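The long way round to a quieter ute

I bought the Skindon with 386 thousand on the clock and a drone at highway speed that made my teeth itch. My wife reckoned it sounded like a cement mixer. I told her it had character. Then we drove to her mum's place with the kids in the back, and by the second hour I was ready to walk home myself!

So, tyres. Everyone at the club had a theory (wheel bearings, diff, the roof racks, me), but Fuad Tefera took it for a spin around the block and came back laughing. The rear pair had worn into little steps, like a staircase you could feel with your palm. I'd been running them hard and never rotating them, and there's the guilty confession out of the way early.
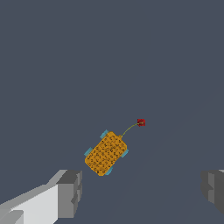
Choosing the new set

I went in wanting muddies. I always want muddies. Oanh Phùng, who has sold me tyres before and knows what I'm like, asked how many days last year I'd been in real mud. One. And that was a paddock at a wedding.

She put me on to the Kahsay all-terrains instead, with the Galis highway tyre as the sensible choice I was obviously going to ignore. The Kahsays were $562 a pair fitted, and I stuck with the standard 17 inch rims even though there was a lovely set of black ones leaning against the counter, calling my name. While it was up on the hoist we had a poke at the rear shocks too, and one had a greasy streak all the way down the body. There went the savings. 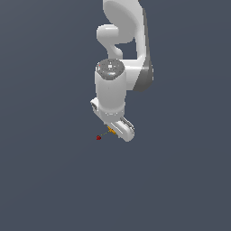 Anyway, the shocks. I fitted those at home over two evenings, mostly swearing at the lower bolt on the passenger side, which had been in there so long it had become part of the vehicle. Penetrating oil, a cup of tea, more oil, a longer bar. It let go with a bang that brought the neighbour out in his slippers.

The alignment came next and I'd tell anyone not to skip it. Mine was out at the front, enough that I'd been steering slightly left for months without noticing.

And the noise? Mostly gone. There's still a bit of hum on coarse bitumen, but you can have a conversation over it, and the kids slept the whole way on our last run down the coast. I'm rotating them every service now, with a reminder stuck to the dash. The black rims are still at the shop, last I looked.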